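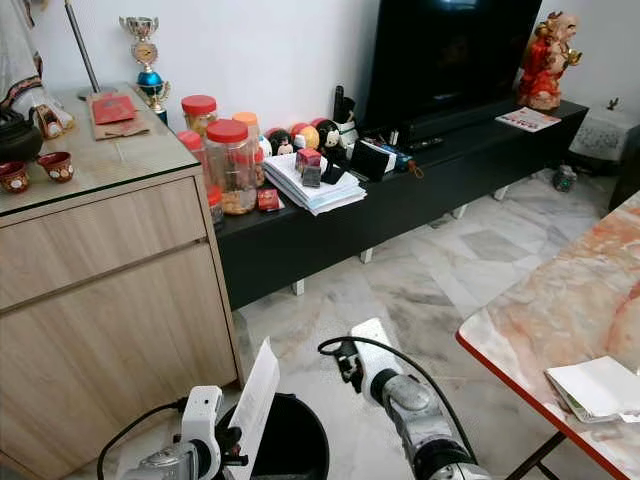
4. Bench Pairing of Wheel Sensors

Filed under: Installation > Commercial Trailers > Tire Monitoring

This section covers pairing of the Ekska wheel sensors with the Brellton display unit before the sensors go on the vehicle. Pairing on a bench takes less time than pairing at the wheels. If the sensors are already fitted, skip to Section 5.

4.1 Before you start

The following items are needed:

- Display unit with bench power lead
- Wheel sensors, one for each wheel position
- Position label sheet
- Pairing magnet (in the lid of the sensor tray)

Check that the display unit is charged to at least 70 percent. Below this level the unit pairs normally but will refuse a firmware update, and the update prompt cannot be dismissed until the next restart.

CAUTION: Keep the pairing magnet away from sensors that have already been paired. A magnet held against a paired sensor for more than five seconds clears its position.

4.2 Placing the display unit

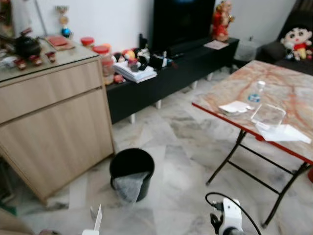 The display unit has a suction foot for use in the cab, and the same foot can be used during bench pairing. It needs a smooth, non-porous surface. Bare wood grain does not hold it for long, and neither does textured paint. A glass sheet laid over the top of a cabinet, as on the one shown, is a suitable surface provided the glass itself cannot slide. Wipe the contact area with a dry cloth, press the foot down and turn the collar clockwise until it clicks.

1. Set the display unit upright with the antenna side facing the sensors.
2. Connect the bench power lead. The amber lamp comes on.
3. Hold the MODE button until the screen reads SETUP.
4. Select AXLE LAYOUT and choose the layout that matches the trailer. Layouts with twin wheels are marked with a double bar.
5. Press OK. The screen shows one blank box per wheel position.

NOTE: The axle layout cannot be changed after the first sensor is paired. To change it, clear all sensors (Section 4.6) and begin again.

4.3 Laying out the sensors

Arrange the sensors in the order in which they will be fitted, front axle first, left side to the left. Leave 100 mm between sensors. At shorter distances the magnet may wake two sensors together, and the display unit will store whichever one answers first.
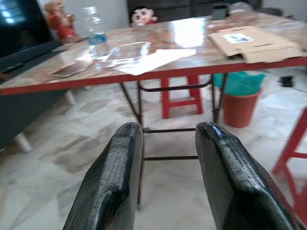
Fig. 4-3. Folding table with marble-patterned top and red front edge band.

If the work surface is a metal bench, place a rubber mat under the sensors. Metal directly below a sensor shortens its range – in most cases not enough to prevent pairing, but enough to give a false LOW SIGNAL message.

4.4 Pairing

1. On the display unit, move the cursor to the first wheel position.
2. Press OK. The box begins to flash.
3. Touch the magnet to the dot on the sensor and remove it when the sensor lamp blinks green.
4. Wait for the box to stop flashing. The last four characters of the sensor code appear in it.
5. Compare these characters with the code printed on the sensor.
6. Apply the matching position label to the sensor.
7. Repeat for the remaining positions.

The spare wheel is paired last, using the box marked S. If no spare is carried, leave this box blank. Do not assign a second sensor to it.

A sensor that does not answer within 30 seconds returns the box to blank. Try again once. If it fails a second time, set it aside and see Table 9, Fault Codes.

4.5 Log memory

The display unit holds 1,802 log entries. Pairing and service records use a reserved part of this memory, leaving 1,690 entries for pressure and temperature readings. When these are full, the oldest reading is overwritten. Service records are kept until the unit is cleared by a dealer.

Set the low-pressure alarm only after all sensors are paired. The alarm value is taken from the tire maker's load table for the tire and axle in question. Do not copy it from another trailer, even one of the same type.
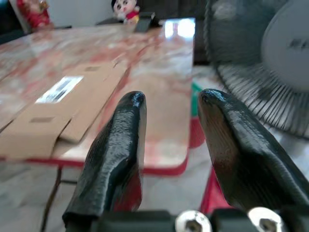 The Lagos depot reports that sensors paired on the bench sometimes show dashes for the first few minutes after fitting, and asks whether they should be paired a second time. They should not. A sensor sleeps while it is unpressurized and sends its first reading once it has measured a steady pressure. Drive the vehicle a short distance before treating the dashes as a fault.

4.6 Clearing all sensors

1. Hold MODE until the screen reads SETUP.
2. Select CLEAR ALL and press OK twice.
3. Remove the old position labels.
4. Return to Section 4.2, step 4.

CAUTION: Clearing the sensors also resets the alarm values. Write them down first.

For replacement sensors and label sheets, contact the Ekville parts counter and quote the code on the underside of the display unit.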